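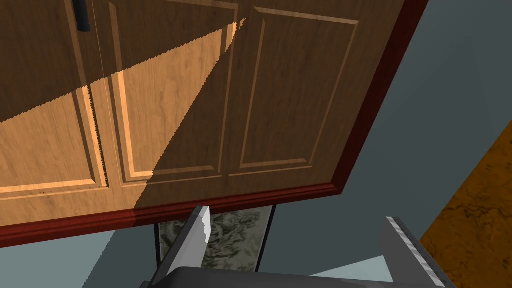

I finally made it to the Weddale museum's new room on the town's old apothecary, and I went back two days later because once wasn't enough! The whole thing is built around the Laing collection — 297 jars, scales and account books that sat in family attics for decades. My favorite is the ledger open at March 1836, where somebody paid for cough syrup with a goose. The storage on show is half the fun too, and if you have brown wooden cabinets at home with raised panels and knots in the grain, you'll find yourself looking at the old medicine cupboards a lot longer than you planned.

Wajid Yousafzai leads the Wednesday tours and he's great with kids (mine asked him more than 26 questions, poor man). Go early, as the room is small and the bench fills up fast. Tickets are sold at the front desk, and the Bristora café next door takes 2 dollars off lunch if you show yours. Get the lentil soup.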